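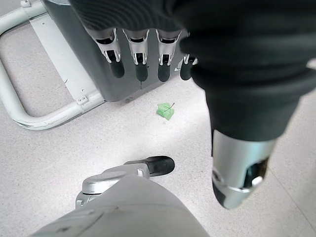 Informe de avance del proyecto Fruta de Temporada en Comedores Escolares
Presentado a la Fundación Urberg
Fecha: 3 de abril de 2020

Estado general

El proyecto sigue dentro del presupuesto aprobado en octubre. El suministro a los comedores funcionó con normalidad hasta el cierre de las escuelas. Desde entonces las entregas a los centros están suspendidas y el trabajo se ha concentrado en el almacén de Lommont, en la revisión de contratos y en el reparto a domicilio que la Fundación autorizó por correo.

Entregas

En el periodo se entregaron 3.724 kilos de fruta. La mayor parte fue manzana y naranja. La uva y el mango entraron en el menú más tarde de lo previsto, por un retraso del proveedor Flanagan en la firma del contrato. El retraso quedó resuelto y no generó penalización para ninguna de las partes.

De las familias inscritas, 976 aceptaron pasar al reparto a domicilio. El resto no ha contestado o ha pedido esperar a la reapertura. Seguimos llamando por teléfono, empezando por los barrios que quedan más lejos de los mercados.

Almacenamiento y envases

Las cajas de cartón dieron problemas desde el principio. Se deforman en la cámara y hay que desecharlas después de uno o dos viajes. Compramos 100 cajones de madera de pino con fondo de listones, que se pueden lavar y apilar. El gasto se cargó a la partida de equipamiento menor y la factura va en el anexo.

La fruta delicada viaja en una sola capa. Los racimos se colocan enteros y se revisan por debajo antes de cerrar el pedido. El mango se recibe verde y se reparte según madura, lo que obliga a separar los lotes por fecha de entrada. Esta norma ya figura en la hoja de trabajo del almacén.

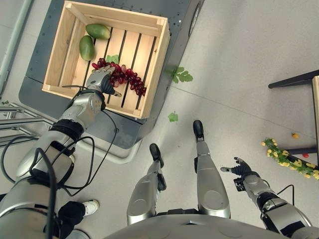

Registro y seguimiento

El inventario se lleva ahora en Fotik. La carga de datos de los meses anteriores está terminada, salvo las mermas de las dos primeras semanas, que se anotaron en papel y no coinciden con los albaranes. Preferimos dejarlas fuera del cálculo hasta aclarar la diferencia.

Dificultades

El transporte es el punto más débil. De las 2 furgonetas previstas, una está en el taller y el seguro no cubre vehículo de sustitución. Las rutas se han rehecho para un solo turno largo. También ha subido el precio de la naranja, y el contrato vigente nos permite revisar cantidades pero no cambiar de proveedor.

Los talleres de cocina para familias quedan aplazados. El material impreso está pagado y guardado, y puede usarse sin cambios cuando se reanuden.

Próximo periodo

Está previsto mantener el reparto a domicilio mientras las escuelas sigan cerradas, cerrar la conciliación de mermas y pedir presupuesto para una segunda cámara frigorífica. Solicitamos a la Fundación que autorice el traspaso del saldo de talleres a la partida de transporte. El detalle por partidas se adjunta en la hoja de cálculo, junto con los albaranes firmados.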